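Introduction to Service Robotics
Lecture 7: Can a machine clear the table yet?
Instructor: Felicidad Dagdag
Notes typed by Maricel Ocampo, last corrected 03/10/2021

Reading before the class: Chapter 4 of the course reader, sections on contact and friction. The part on wheel motion we leave for September.

1. The question

Last time we finished with the dishwasher. A dishwasher is a machine that does a household chore very well, but only after a person has put each plate in its place. The same is true for most machines in a shop. They work fast when the parts arrive always in the same position. The difficult part of the chore is what the person does before and after: to pick up, to turn, to put down, to hand over.

So for today we ask a smaller question. Can a machine with two fingers take a paper cup and put it where we want, on a table that was not prepared for it?

2. Why a paper cup

Students often choose a heavy or complicated object for their first project. I recommend the cup. It is light, so the motor has no problem with the weight. But the wall is thin, and it gives way when the fingers close too much. If they close too little, the cup slides or turns between them. Between these two mistakes there is a narrow band of good force, and the band changes when there is liquid inside.

The shape also matters. The cup is wider on the top than on the bottom, so flat fingers do not touch it evenly. Soft material on the finger helps with this, because it follows the surface a little. A ribbed wall gives more grip than a smooth one, but the fingers can settle in a different place each time.
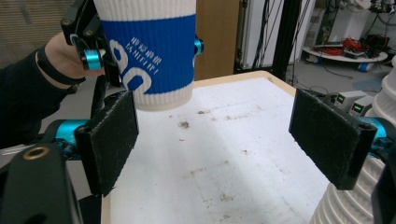 Fig. 1. Paper cup held above the table in a hand-held gripper, with the open finger pads of a second gripper in front.

In the figure a person is holding the gripper. This is a common way to show a task. The person brings the eyes and the judgment, and the tool limits him to the same kind of two fingers that the machine has. If a person can not do the task with the tool, we should not expect it from the machine.

Note also the table top. It has smudges and small debris, like a table in any kitchen or workshop. A vision program that was tested only on clean surfaces can take a dark spot for an object.

3. What was tried

In the exercise of the Sumcombe group, the arm Estik made 180 attempts to lift one cup and place it inside a marked circle. The cup was always empty. It failed in 15 of them. This looks good, until we think of a café. If the waiter dropped one cup of every 12, he would not keep the job.

The Utero group had the harder version, in which the cup passes from one gripper to another. Here the timing is the main problem. The first gripper must open only when the second one has closed, and for a short moment both are pulling on the same thin wall. Their report is in the course folder under Chávez, page 471 of the collected reports.

4. Where we stand

Yes, for one known object, in good light, with enough time.
Sometimes, for a handover between two grippers.
Not yet, for a full table with mixed dishes and leftovers.

Homework: choose one chore from your own kitchen. Write down each moment in which the hand changes its grip. Bring the list on one page.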